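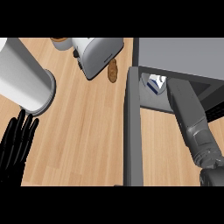
A white cylinder on timber planks.

Bilcombe upgrades bottle washing line at Foston

Mon 8 July

Beverage packer Bilcombe has switched over to a new bottle washing line at its Foston plant, replacing equipment that had been in service since the site opened.

The line handles returned glass in 400 mL and larger sizes. Bottles pass through a pre-soak, two caustic baths and a final fresh water rinse before going to inspection. Water from the final rinse is now collected, filtered and sent back to the pre-soak stage, where quality requirements are lower. On the old line it went straight to the drain.

Bilcombe says the change saves 1414 litres of fresh water an hour at normal running speed. The company plans to publish trade waste figures once the line has completed a full quarter of production.

Caustic strength is monitored by conductivity probes in each bath, with dosing adjusted automatically. Operators previously took samples by hand at the start of each shift and topped up the tanks from drums. Manual sampling will continue once a day as a check on the probes.

Installation took 5 weeks and was carried out in stages so that part of the plant could keep running. During that time returned bottles were trucked to the company's smaller depot at Skendthorpe, which has its own washer. That arrangement ended last week and Skendthorpe has gone back to handling local returns only.

The new line also brings a change to label removal. Loosened labels are drawn off by a screen conveyor and pressed before disposal, which cuts the weight of wet waste leaving the site. Bilcombe is talking to a paper recycler about taking the pressed material, although wet-strength labels may have to be kept separate.

No jobs have been lost, according to the company. Line staff have done 90 minutes of training on the new controls, and further sessions on chemical handling are planned for the night crew.

A second stage of work - heat recovery from the caustic baths - is due to begin in September.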